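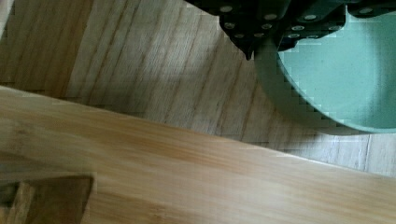 Mint-green round object, viewed from above.

Color matching across production batches is the part of the job that Benvinda Azevedo gets asked about least. She has run the color lab at Clastix for 3 years, and most of her week goes to pigment concentrate for molded housewares.

"A customer approves a chip and assumes the chip is the color," she said. "The chip is one thickness, one gloss and one resin lot. Change any of those and the reading moves."

Pale greens give her the most work. They contain a large share of white and very little colorant, so a small weighing error shows up in the finished part. The lab keeps 3,318 standards in dark storage and retired 500 of them in June after they had yellowed past tolerance.

Azevedo measures each sample on a spectrophotometer and then checks it by eye under two lamps. She does not accept a part on the instrument reading alone. "Two greens can agree under daylight and separate under a store lamp. The customer will see it in the store."

Asked about regrind, she was brief. "It has been through the barrel once already. We limit it in light shades and log the heat history."

Her colleague Hélder Bastos is rewriting the storage procedure. The old version allowed standards to be handled without gloves. The new one does not, and it sets a replacement interval for each pigment family.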